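Some notes from work, since a few people asked what changed when the patrol robots came to the Urkano site at Prallatville.

There used to be 21 of us walking the grounds. Now the robots do the gravel paths and we do the gates and the office -- same pay, fewer miles.

Wenche Sundqvist trained two of us on the route software in May. It took her two mornings. I still get the left and right field logs mixed up.

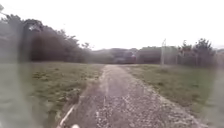
Vol. 2

The long path between the fields was my round. Mown grass both sides, trees at the far end. I miss it more than I expected.

Hafiz Nasution doesn't. His knees are bad and he asked for the desk.

What bothers me is the night shift. It was a pair, now it's one person and a screen. We've raised it with Hutchins and are waiting to hear.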